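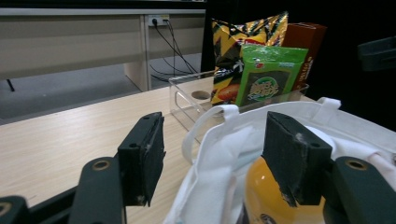 Seven months I work now in the packing room at Oltwood, and in May the work has changed. I write some short posts for people who ask me.

**2/** Before, we packed snack orders by hand, 300 bags in one shift. Now we teach the task with a hand-held gripper. I do the same movement many times, slowly, and it is recorded.

**3/** Chips are the hardest for me. If I close too much, they break. A box is much easier. My hands knew this for years, but I never had to explain it to anyone.

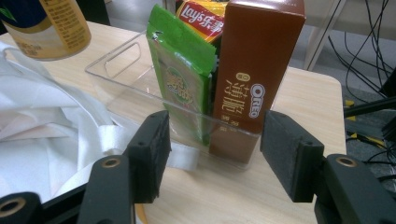

**4/** Wanpen asked our manager directly if we will lose our places. He answered that three people move to checking and repair. For the others he has no answer yet. I did not like to hear this, but I prefer it to a nice story.

**5/** What is better: my back. What is worse: we talk less, because each person has an own table.

**6/** Kittipong wants that our names are in the training notes. I agree with him. We will ask for it at the next shift meeting.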